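How to Do a Ten-Minute Bedroom Reset (Starting With the Trash!)

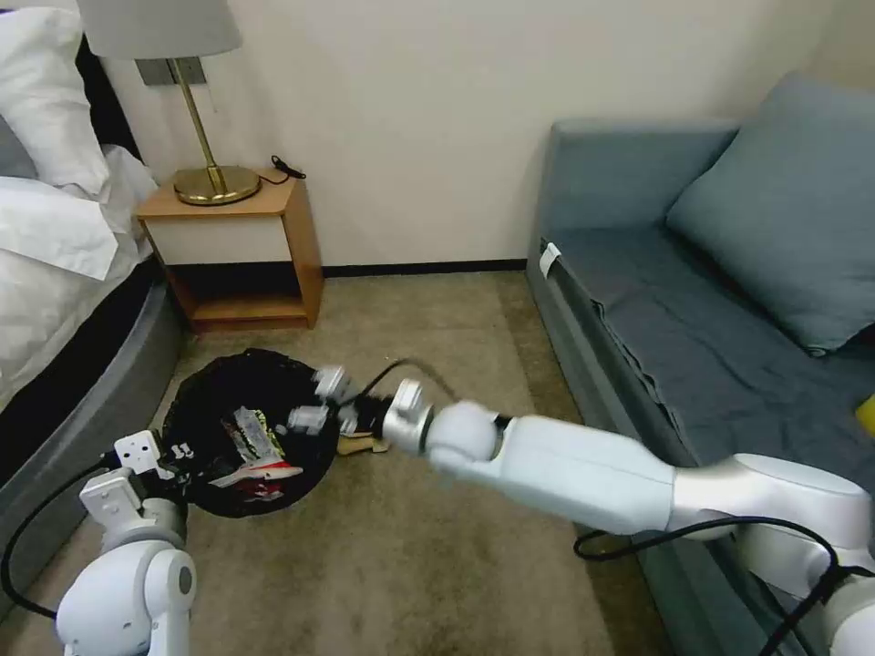 Lined bin out on the carpet, bag folded over the rim, wrappers already inside.

I love a bedroom reset. It's the smallest cleaning job in the house that changes how a whole room feels, and you can do it before your coffee gets cold. I've been doing mine on Saturday mornings for years now, and I've settled into an order that works really well for me, especially in a small room where there isn't much floor to spare.

You don't need much: a trash bin, a couple of bags, a microfiber cloth and a vacuum. That's it!

Step 1: Set up the bin properly

Bring the bin into the open part of the floor before you pick up a single thing. If it lives in a corner or under a desk, you'll end up making little piles "for later," and then you're cleaning up twice.

Line it with a bag that's a size bigger than you think you need. Push the bag down to the bottom with your fist to get the air out, then fold the edges over the rim all the way around, with at least a couple of inches hanging down on the outside. If the bag still slips, gather the extra plastic at one side and tie a small knot in it so it grips. My friend Primo Parisi taught me the knot and I use it on every bin in the house.

I like a round bin with an open top for bedrooms. Lids are great in the kitchen, but up here you're mostly dropping in light, dry stuff like tissues, tags and snack wrappers, and it's so much easier to toss things in without lifting anything.

A tip: drop 2 spare bags flat in the bottom of the bin, under the liner. When you pull out the full one, the next is right there.

Step 2: Pick up the floor

Start at the door and work toward the bed. Trash only on this pass! Clothes, books and chargers can wait, and if you stop to put a sock away you'll lose ten minutes to the sock drawer (ask me how I know).

Chip bags and candy wrappers puff back up once they're in the bin and take up a ridiculous amount of space. Flatten them first, or fold them in thirds and tuck the end in. Crumbs go in the bin too, so tip the bag over it before you fold.

Keep cardboard separate if your town recycles it. Small scraps of packaging are easy to miss on a light carpet, so get down low and look across the floor. I pull mine out into a paper bag by the door and take it down with the rest of the recycling.

Then check the three sneaky places: under the edge of the bed, behind the nightstand, and down the sides of any sofa or chair. I once got an entire movie night's worth of wrappers out of one sofa. I was almost proud.

Step 3: Clear the nightstand

Take everything off except the lamp. Wipe the top with a barely damp cloth, following the grain if it's wood, and dry it right away with the other side. Do the drawer front and the open shelf while you're there. Shelves down near the floor collect so much dust!

For the lamp, turn it off and let it cool. A fabric shade does best with a lint roller, top to bottom, turning the lamp as you go. A brass base only needs a soft dry cloth unless it's really dull.

Cords are worth a minute as well. Coil the extra length loosely at the back corner and hold it with a twist tie or a strip of hook-and-loop tape. Keep the loops wide, and don't wrap the cord tightly around the base.

Now put back only what you use at night. I allow myself a book, a glass of water and hand cream. The shelf can stay empty. It took me ages to be okay with an empty shelf, and now it's my favorite part of the room.

Step 4: Make the bed

Shake the duvet out from the foot end, holding two corners, and let it land. If it spills over the side, pull it up until the overhang is even, then plump the pillows. White bedding shows every wrinkle, so smooth it with your forearm in long strokes.

Got an upholstered bed base? Run the vacuum's brush tool along the top edge, where lint likes to settle.

Step 5: Vacuum and take the bag out

Move the bin out to the hall and vacuum from the far wall back to the door, going slowly. Then lift the bag by its folded edges, twist, tie, and pull up one of your spares. Wipe the rim before you fit the new bag.

Open the window for a bit if the weather's nice, and go drink that coffee.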